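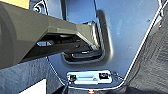
My project was an electric moped, converted for a sprint race, and I'm going to start with the number everybody asks for. We did 500 meters from a standing start in a time that got us mid-pack in the student class at Dratport. Peadar Foley, who rode it, thinks we left a lot on the table. I think he's right, and most of this report is me explaining where it went.

## What we were trying to do

The Dratport sprint has a student class for converted bikes. You start with a gas frame, you pull the engine, and you put in whatever electric drive you like as long as the pack passes inspection. Ours was an old Flivinby frame with a seized engine, and I paid next to nothing for it (it had been sitting under a tarp and looked like it!). Peadar did the riding and the brakes, and I did the battery, the wiring and the motor mount.

I had three questions written on the first page of my notebook:

- Can a cheap hub motor keep pulling past the halfway mark?
- How much does the pack sag under full throttle?
- Does gearing matter more than weight on a course this short?

I only got a decent answer to the second one, but it was a really good answer.

## The build

The motor came from Drutell, and so did the controller, which saved me a lot of messing around with phase wires. I welded the battery cradle myself and then cut it off and welded it again, because the first one put the pack so far back that the front wheel felt like it was floating. The second cradle sits right where the engine used to be. Total weight with the pack in came to 194 pounds, and that was more than I'd hoped for but less than the bike weighed when I bought it.

Wiring took forever. I'd drawn the whole loom out neatly on paper, and then of course the real frame had a crossbrace exactly where I wanted the main fuse, so half of it got rerouted. I crimped everything twice. My advisor likes to tug on connectors when you aren't looking and I wasn't going to get caught.

For logging I used a little program called Dixit that reads the controller and writes everything to a card. It's clunky, but it never lost a run. By the end of July I had 3,128 rows of throttle, voltage and current data, and I'd gone through all of it at least once with a highlighter. 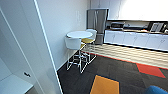
Seat height turned out to be a bigger fight than the gearing. Peadar wanted to be tucked in low, but he also needed to get both feet down at the line, and the original seat pan was shaped for somebody cruising to the store. We ended up wanting a shell that curved up behind him so he had something to push back against when the motor hit. If you picture a bar stool with a white curved shell backrest and a thin wire frame under it, you're pretty close to the first mock-up, only ours was a lot uglier and it was zip-tied to a moped. The curve worked great. The wire legs flexed all over the place, so the final version got a box-section subframe and gained some weight I didn't want.

## Race day and what the data says

We got three runs. The first was careful, the second was the good one, and on the third Peadar went for it off the line, got a big wiggle from the back end, and had to roll off for a second.

Looking at the log from the second run, voltage drops hard in the opening stretch and never fully comes back. The controller sees that and starts trimming current to protect the pack, and by the last part of the course we were down roughly 20 percent on the power we'd launched with. You can feel it from the saddle, apparently. Peadar described it as somebody slowly letting the air out.

So that's my answer on sag. The cells I bought were fine for range and wrong for sprinting. I'd picked them on capacity and price, and I should have been looking at how much current they could give up at once.

## What I'd change

Next time I'd build a smaller pack out of higher-discharge cells. It would be lighter too, so I'd get some of that subframe weight back. I'd also leave the final gearing alone until the pack was sorted, as I burned two weekends swapping sprockets on the bench rig and the log shows almost no difference that I can separate from the sag.

I never did a proper weight test. I wanted to strap ballast on and repeat the same run, but we ran out of track time, so that question goes to whoever takes over the bike. The frame, the loom drawing and the Dixit card are all in the locker, and the front brake needs bleeding before anybody rides it.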